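Chapter 4
Color and Dyes

Before people could buy colored cloth in any shop, a good red was a sign of money. The dyer had to collect roots or small insects, dry them, and boil them for hours. Mercedes Nina, whose family kept a dye house, wrote that 1000 grams of wool needed almost a full day of work.

In this chapter we study how a dye holds on to a fiber – and why some dyes leave it again in the wash. You will need the terms from Chapter 3, especially "mordant" and "fiber."

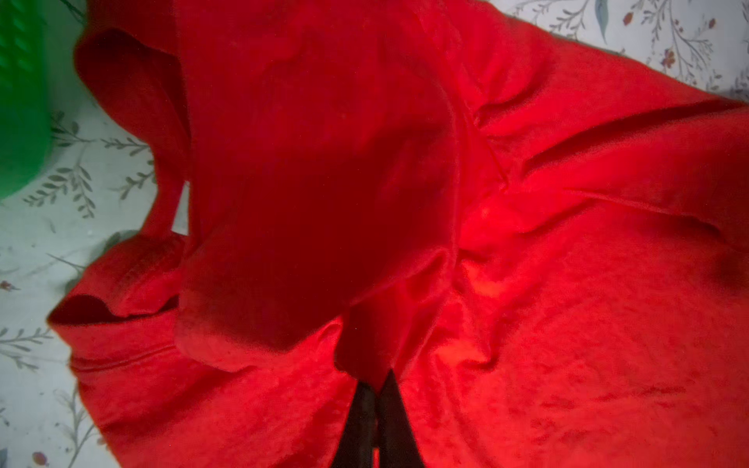

Figure 4.1 A bright red garment. Folds make one color look lighter or darker.

4.1 What Is a Dye?

A dye is a colored substance that enters the fiber. A pigment stays on the surface.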